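Economía > Consumo > Hogar

Las mesas «para toda la vida» de Granström llegan con garantía de 2 años

33 comentarios · 200 veces compartido

La cadena de muebles Granström empezó a vender en enero su línea Lodach, una serie de mesas de madera clara que anuncia como «la última que comprará». La promesa ocupa media portada del catálogo. La garantía, en cambio, hay que buscarla en el reverso de la hoja de montaje y cubre dos años, lo mismo que la serie anterior, que nadie presentó como eterna. 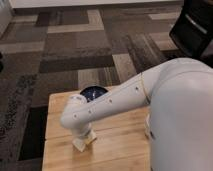
Una mesa de madera clara, el tipo de acabado que las marcas vuelven a poner en el centro de sus catálogos.

La empresa sostiene que la diferencia está en el tratamiento de la superficie, un aceite que compra a la firma Jakis y que, según el folleto, permite prescindir del barniz. Del ensayo que respaldaría esa afirmación solo se conoce una frase: «resultados muy satisfactorios tras 60 días». No se indica qué se midió, ni en qué condiciones, ni quién lo hizo. Este medio pidió el informe completo y recibió por respuesta el mismo folleto, en un archivo de mejor calidad. 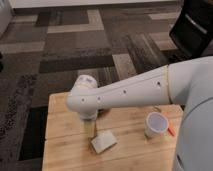
Tampoco queda claro el origen de la madera. La etiqueta habla de «bosques gestionados» y remite al sello Kemiswood, creado por un grupo de fabricantes del sector. El sello publica sus principios —largos, bien redactados— pero no la lista de explotaciones revisadas ni la fecha de la última visita. Que quien vende la madera participe en el organismo que la avala no prueba nada malo. Tampoco prueba nada bueno.
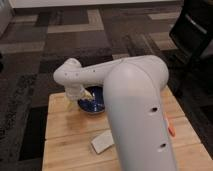
El precio es lo único que se puede comprobar sin pedir permiso. El modelo básico cuesta unos 200 euros más que su antecesor, con las mismas medidas y las mismas patas. A cambio, el comprador recibe un bote de aceite y la recomendación de aplicarlo con regularidad, sin que se precise cada cuánto. El folleto advierte además de que conviene usar salvamanteles bajo cualquier recipiente, y un simple cuenco azul oscuro apoyado sobre el tablero, una estampa de lo más corriente, ya quedaría fuera de las instrucciones. Cuesta imaginar una mesa de comedor que se use así durante décadas.

Granström asegura que las reparaciones estarán disponibles «mientras exista demanda», fórmula que no compromete a gran cosa. En dos tiendas consultadas, el personal no supo decir si se venderán tableros sueltos ni cuánto costaría lijar uno dañado. La página de recambios de la serie Lodach ofrece por ahora tornillos y tapones de fieltro.
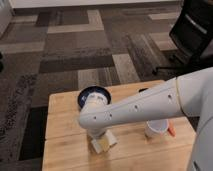 Tablero de listones con la veta a la vista.

La compañía prevé ampliar la línea con bancos y estanterías. No ha dicho si cambiará la garantía.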